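2019-06-06

Everyone wants more demos. Wallstead asked for 80 by December, we have 76, fine. But 76 of what? Coffee cup, white stick, two arms, same table. 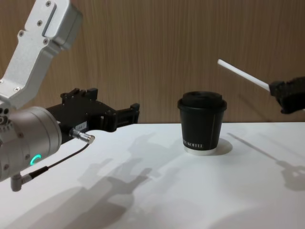
My view, quickly: varied beats many. Gado, our learner, will copy the lighting if you let it. Change the cup. Change the wall. Keep the clumsy runs too, Kettunen's set threw theirs out and it shows. Label them properly, thats all.

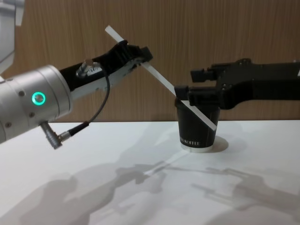
## What I'd do

Stop at 76. Spend the last 2 weeks on odd cases: bent stick, cup off centre, slow operater. Celley can wait for its round number.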